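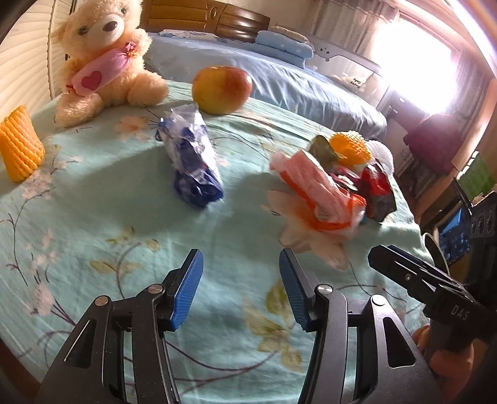 From: Shiuli Saha
To: flada-users
Date: 9 November 2025
Subject: Re: [flada-users] Moving staked coins to the new wallet

Hi Luuk, hi all,

Luuk Bosman wrote:
> I still have 742 FLD staked in the old Hovland wallet and the
> banner says it stops syncing in March. Do I have to unstake
> everything first, or can I import the seed and carry on? Also
> Britta says the fee is different now??

I did mine last night so it's all fresh! You don't have to unstake. The stake lives on the chain and the wallet only shows it to you, so the new one (Geno) picks it up once it has your seed. Mine sat at a balance of zero for ages and I had a small panic, but then it caught up - go make some tea.

Britta is right about the fee, by the way. It's a flat 2000 units per transfer now, and the old wallet still guesses low, so anything you send from there may just hang.

What I did, in order:

1. Wrote down the seed on paper and checked it twice. Please don't screenshot it.

2. Closed the old wallet completely. Having both open gave me a "nonce mismatch" error that I still don't understand (Kofi, any idea?).

3. Imported the seed in Geno and picked "legacy path" in the drop-down. If you miss that you get a nice shiny empty account and a heart attack.
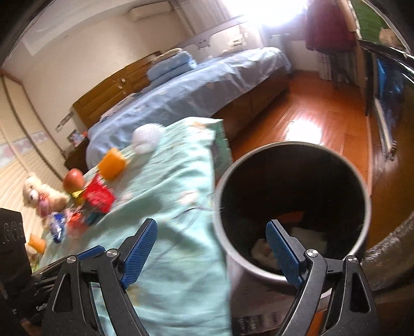 4. Waited for block sync, then compared the staked amount with the explorer. Mine said 954 in both places, hooray.

5. Re-picked my validator for rewards. I went back to Lastari because they've been solid for me, but that's up to you.

One thing I haven't tried is a hardware key. Fengying was going to test hers, so maybe wait for her mail if you use one.

Shout if you get stuck, I'm on the channel most evenings.

Shiuli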